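Hauswirtschaft und Textilpflege, Grundkurs
Handout zu Einheit 4: Oberteile zusammenlegen und einräumen
Stand: 13. Januar 2023

Die Einheit schließt an das Sortieren nach Material an. Gearbeitet wird mit Sweatshirts, Pullovern und dicken Jacken aus Jersey, also mit allem, was auf dem Bügel ausleiert oder im Schrank zu viel Breite braucht. Hemden und Blusen folgen in Einheit 5. 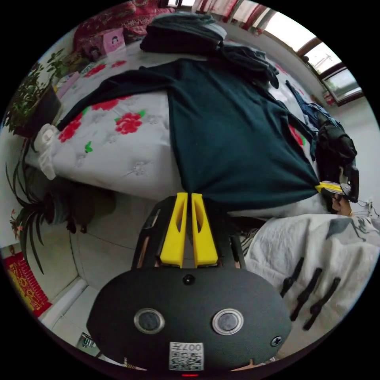
Für die Übungen wird eine Fläche gebraucht, auf der ein Oberteil mit ausgestreckten Ärmeln Platz hat. Im Haushalt ist das meistens das Bett. Ein Tisch ist von der Höhe her angenehmer, aber oft zu schmal. Wer auf dem Bett faltet, zieht zuerst die Tagesdecke glatt. Auf gesteppten Decken liegt der Stoff etwas unruhiger, die Kanten müssen dort öfter nachgestrichen werden.

1. Auslegen

Das Sweatshirt wird mit der Vorderseite nach unten ausgebreitet. Die Ärmel zeigen schräg nach außen. Danach den Saum an beiden Ecken fassen und auseinanderziehen, bis das Rumpfteil keine Querfalten mehr hat. Nur leicht ziehen, das Bündchen soll nicht gedehnt werden. Zu zweit geht das schneller: Jede Person nimmt eine Ecke. Taschen vorher leeren, Kordeln nach innen legen, Reißverschlüsse schließen.

Noch klamme Stücke kommen zurück auf den Ständer. Bündchen und Kapuzennähte trocknen zuletzt und werden deshalb mit der Hand geprüft.

2. Falten in Rechteckform (Grundtechnik)

Die rechte Seite wird zur Mitte geschlagen, der Ärmel liegt dabei zunächst quer über dem Rücken. Den Ärmel auf Schulterhöhe abknicken, sodass er parallel zur Seitenkante nach unten läuft. Mit der linken Seite ebenso verfahren. Der entstandene Streifen wird vom Saum her einmal bis knapp unter den Kragen gefaltet, bei tiefen Schubladen noch einmal halbiert. Zum Schluss umdrehen.

Die Breite richtet sich nach dem Fach. Im Übungsraum sind die Einlegeböden der Schränke 38 cm tief, die Stapel sollen nicht breiter als 33 cm werden. Zu Hause bitte nachmessen und das eigene Maß auf dem Beiblatt eintragen. Wer unsicher ist, legt beim ersten Stück ein Stück Karton in der passenden Breite auf den Rücken und faltet darum herum.

3. Stehend einsortieren

Für Schubladen wird der Streifen nach dem Halbieren noch in Drittel gelegt. Das Päckchen muss allein stehen. Kippt es um, war die letzte Faltung zu locker oder das Material ist zu dünn. Dicke Sweatshirts stehen gut, feine Strickware besser legen.

4. Stapel bilden

Schwere Teile nach unten, geschlossene Kante nach vorn. Dunkle Sachen, vor allem Grau und Anthrazit, sind im Schrank schlecht auseinanderzuhalten. Sie werden nach Art getrennt gestapelt: Pullover, Jacken, Sportsachen. Fertige Stapel während der Arbeit ans Kopfende legen, damit der untere Teil des Betts frei bleibt. Noch nicht gefaltete Teile gehören nicht direkt daneben, sonst rutschen sie in den Stapel und ziehen ihn wieder auf.

Häufige Fehler

Ärmel doppelt übereinandergelegt: In der Mitte entsteht ein Wulst, der Stapel wird schief.
Kapuze mit eingeschlagen: Die Kapuze glatt auf den Rücken legen und erst danach den Saum hochfalten.
Falte über dem Aufdruck: Bei bedruckten Teilen die Faltlinie versetzen.
Zu hohe Stapel: Beim Herausziehen des untersten Teils fällt alles zusammen.

Aufgabe bis zur nächsten Einheit

Legen Sie den Inhalt eines Fachs neu zusammen. Notieren Sie Fachbreite, gewählte Technik und die Teile, die sich schlecht falten ließen. Ein Sweatshirt bitte ungefaltet zum Unterricht mitbringen, möglichst mit langen Ärmeln und ohne Kapuze.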